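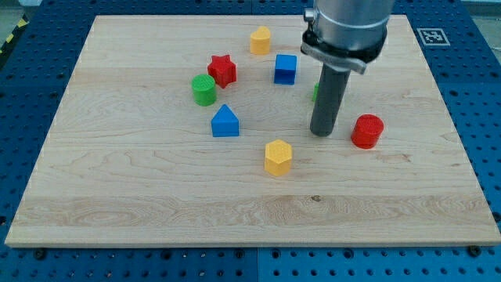 Brero molds and packs shape-sorting sets and other learning materials for preschools. It runs two shifts, and for most of its history the sorting and kitting of loose parts was done by hand at long benches. Eighteen months ago the company began moving part of that work to robot cells. Lucian Pop, who led the packing floor before the change, is now responsible for the cells. Danilo Salazar is the process engineer who wrote the plan for the changeover and still maintains the test bench where new routines are tried before they go to the floor.

They spoke in the small office next to the test bench, shortly before the afternoon shift change at 2:30.

Asked what the work consisted of before, Pop started with the parts count. The full catalog has 282 part numbers, most of them small. A kitter stood at a bench with open bins, read a card, and filled a tray. A good kitter on a familiar set could fill trays all shift with almost no errors. A new kitter on an unfamiliar set made mistakes in the first hour and again in the last.

"The card was never the problem," Pop said. "You look at the card once and then you know the set. The problem is your hands get ahead of you. You reach for the cylinder bin because the last set had a cylinder in that position."

Before any equipment was bought, Salazar spent four weeks recording errors by type. Missing parts were the largest group. Wrong color was second. Wrong shape was a distant third, and nearly all of the shape errors involved hexagons and cylinders of the same color, which look alike from above when they are standing on end.

"That table decided the layout," Salazar said. "If the errors had been mostly shape errors, I would have put the money into vision and left the handling alone. They were mostly missing parts. A missing part is a handling error, or an attention error, depending on who you ask."

Pop said that depends on whether you have ever kitted for eight hours.

The first cell went in with a control package from Stestine and a handling program Salazar wrote himself. He describes the program as plain. The arm works over a flat surface, the parts are spread out on it, and the software has to decide which one to go to, from which side, and what is in the way. Position is referenced to a printed marker fixed to the table. If the work surface is replaced or shifted, the offset between the marker and the surface is measured again before anything moves.

The test bench uses a wooden board over a perforated table. Salazar prefers wood for trials. A rod that comes down too far into wood leaves a dent and a log entry. On a steel plate the same mistake costs a tool. The trial parts are printed, in four colors, with textured tops, and they include the shapes that gave the kitters trouble as well as a star, an arch, a cube and a triangular prism.

"The star is useful," he said. "When you push a cube on a flat face it goes where you expect. Push a star and you are on a point or in between two points, and it turns. The triangle turns too, in a different way. So if a routine only works on cubes, you find out before lunch."

He was asked why the bench tool is a straight rod when the production cells pick parts up. He said that pushing comes first. Parts arrive on the surface in clusters, and a part in a cluster often can't be picked cleanly. The routine has to separate it first. He tests separation with the rod alone so that a good grip can't hide a bad approach.

"A gripper forgives you," he said. "It closes and centers the part and you think your position was right. The rod shows you where you were."

One difficulty he has not fully solved is that the tool blocks the view. With the rod down among the parts, there is always something behind it from the camera's side, and a part may show only as a thin strip of color. The early version of the program treated such a strip as no part at all and later drove into it. The current version keeps the last known position of every part until it has a clear view and a reason to change it. Salazar calls this bookkeeping and says it took longer than the motion planning.

Pop recognized the problem at once when he first saw it on the bench. Kitters reach across their own view all the time, and they carry a picture of where things are. He said he had never thought of that as a skill until he watched a machine without it.

The floor now has three cells, and hand kitting continues on four benches. The cells take the long runs. The benches take short runs, replacement orders, and anything with fabric or cord in it. In December, the heaviest month, the cells handled every run over 600 trays. The largest single run was 2279 trays of one sorting set, over several shifts, and it finished with 13 trays set aside for inspection. Pop checked those himself. Most had been set aside because a part was leaning against the tray wall and the check camera couldn't confirm its shape. The parts were correct.

"So there the machine asked for help and didn't need it," he said. "I would take that over the other way. But somebody has to go and look, and that is a job now. It wasn't a job before."

The job is called cell attendant on the schedule. An attendant refills the feeders, clears stops, looks at set-aside trays, and enters a code for each stop. At first there were nine stop codes. Attendants used two of them. Pop asked for the list to be rewritten in the words people used on the floor, and the list is now six codes long, including "stuck together," "upside down," and "lost one." Salazar had objected to "lost one" because it covers at least three separate faults. He withdrew the objection after a month, when he could see that the time stamp and the arm position told him which fault it was.

No kitter was laid off in the changeover. Two left during that period, one to move closer to family and one who, in Pop's words, did not want to stand next to a machine and wait for it to stop. He does not dispute her view of the work. The attendant's shift has long quiet stretches and then two or three stops close together, and some people find this more tiring than steady bench work. He rotates attendants to the benches at the half-shift. The original plan had no rotation.

"My plan had one attendant for three cells, full shift," Salazar said. "On paper that is correct. The total time spent clearing stops is small. What I did not put on paper is that you can't do anything else while you wait, because you don't know when the next one comes."

Pay was the subject of a longer discussion. Kitters had a piece bonus based on trays completed. Attendants do not complete trays, so the bonus had no basis. For the first two months the company paid attendants their own average from the previous year. Pop pointed out that this rewarded people who had been fast kitters and did nothing for those who turned out to be good attendants, and that they were different people. A flat attendant rate replaced it. It is slightly higher than the average kitter made with bonus and lower than what the two fastest made. Both of those two stayed on the benches by choice.

Training has changed as well. A new kitter used to be placed beside an experienced one for a week. Now new hires spend their first three days on hand kitting and the next two at the test bench, where they run separation routines at low speed and practice stopping the arm. Pop insisted on the order. A person who has filled trays by hand can see when a tray is wrong without comparing it to the card. He does not believe that can be learned from a screen.

The practice at the bench also covers what not to do. Attendants may not reach onto a work surface to straighten a part while the arm is enabled, even if it is standing still. The edge of the floor area around each cell is taped. In the first weeks the most common violation was by the most experienced people, who saw a fallen part and set it upright by reflex. Salazar moved the disable switch closer to the place where they stood, and the count dropped to zero in the following month.

"I had written them two reminders," he said. "The switch was in the wrong place."

A fourth cell is under discussion. The candidate product is the Matei set, which has a larger number of pieces per tray and two pairs of parts that differ only in height. The existing cameras look down at an angle and are poor at judging height on parts that stand close together. Salazar is testing a second camera position and has also looked at a sensor package from Notetti that measures height directly. He has no result yet that he would put in a report.

Pop's view is that the Matei set should stay on the benches for another year. The runs are short, the kitters know the parts by feel, and the two tall pieces are easy to tell apart in the hand. Salazar did not disagree with any of those points. He said he would still like the data, and that he has asked two of the kitters to come to the bench and show him how they hold the pieces.

The first of those sessions had been put on the schedule for the following morning, at the start of the early shift. Pop had already arranged cover for one bench and was looking for cover for the other.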